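2022年5月26日　Stuvthorpe 厨房ライン　作業メモ

朝から Halliday の現場ミーティング。Bronwyn、Warrick、自分。Keegan は遅番なので欠席、あとで読んでおいて。

**導入後の変化、聞き取り分**

- 仕込み側の拭き上げと片付けをアームに渡す件、試行6日目。
- Warrick:「立ちっぱなしは減ったが、待ち時間が増えた」。アームが動いている間、隣の台に手を出せない。この待ちがいちばん評判悪い。
- Bronwyn は逆に好意的。夕方の腕のだるさが違うとのこと。ただし閉店前の点検表が1枚増えた。誰が書くのか決まってない。
- 新人の教え方が変わる。今までは片付けをやらせながら物の場所を覚えさせてた。それをアームがやると、覚える機会がなくなる。Leonie がかなり気にしてる。自分も気になる。

→ 最初の2週間は新人が手で片付け、アームは横で停止。Leonie 案。とりあえずこれで。シフト表の直しは自分。

**停止の件**

昨日の停止、ログ番号 2098。把持前の位置合わせでタイムアウト。Cameron がリセットして復帰、所要時間は書いてない（書いてください）。原因未確定。候補:

1. 手首カメラの見え方。台の縁に近いと視野の半分が天板になる
2. 取っ手の位置データが古い。先月の棚の入れ替え分が反映されてないかも
3. Duvumeo 側の更新。更新履歴を請求中、返事まだ

2 が怪しいと思うが根拠は弱い。Warrick は 1 だと言ってる。賭けはしない。

タイムアウトは今 40 秒。短くすると人を呼ぶ回数が増える。長くすると横で待つ人がいらつく。Bronwyn は「長くていいから、止まったら音で知らせて」。音は厨房がうるさくて聞こえない気もする。ランプも併用で見積もり取る。

**呼び出し当番**

これが今日いちばん揉めた。アームが止まると一番近い人が見に行く、という暗黙のルールになっていて、結局コンロ番の人ばかり行ってる。火を使ってる人を呼ぶのはまずい。当番札を作る。首から下げるやつ。コンロ番には持たせない、これは今日から。

当番の手当をどうするか Keegan から質問が来ていた。自分では決められないので上に上げる。回答もらうまで「手伝い」扱いにしないこと。仕事が増えてるのは事実なので。

**シミュレーション**

Nustik の環境で接近動作を見直し中。目標は試行 70 回、まだほぼ 40 回。残りは明日。
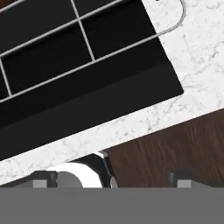

接近角度は厨房側と相談してから決める。現場の人がいちばん嫌がるのは、アームが火口の上を横切ること。Cameron は最短経路でいいと言うが、鍋がある時間帯は無理。この向きだとコンロのすぐ手前に大理石の天板の縁があって、黒い取っ手はその縁の直下。指は開いた状態。高さを間違えたら縁に当たりそうで、実機に持っていく前に余裕を見直したい。上から回り込む案と正面から入る案、両方回す。正面の場合、人の立ち位置とぶつかるので床のテープも引き直しになる。Warrick に床の寸法を聞くこと。

あと、言葉の問題。画面の「把持失敗」が出るたび、新人が自分のミスだと思って謝りに来る、と Leonie。表示を「停止中・当番を呼んでください」に変える。文言だけならすぐできるはず。英語表示も残す。

**やること**

- [ ] シフト表修正（自分）
- [ ] 当番札（Bronwyn、紐は倉庫にある）
- [ ] 2098 の復帰時間を追記（Cameron）
- [ ] 取っ手の位置データ、棚の入れ替え後に測り直し（Warrick と自分）
- [ ] ランプ見積もり
- [x] 手袋の在庫確認、Mサイズ足りなてい。発注済み
- [ ] 点検表の記入者、決める。決めるまで自分が書く

追記: 夕方 Warrick と立ち話。待ち時間に隣の台の計量をできるように台の並びを変えたらどうかと。悪くない。ただ、待ち時間が全部別の作業で埋まると、それはそれできつくなると思う。休める分は休めるように残したい。次のミーティングで Leonie にも意見きく。図は青いファイルの後ろに挟んだ。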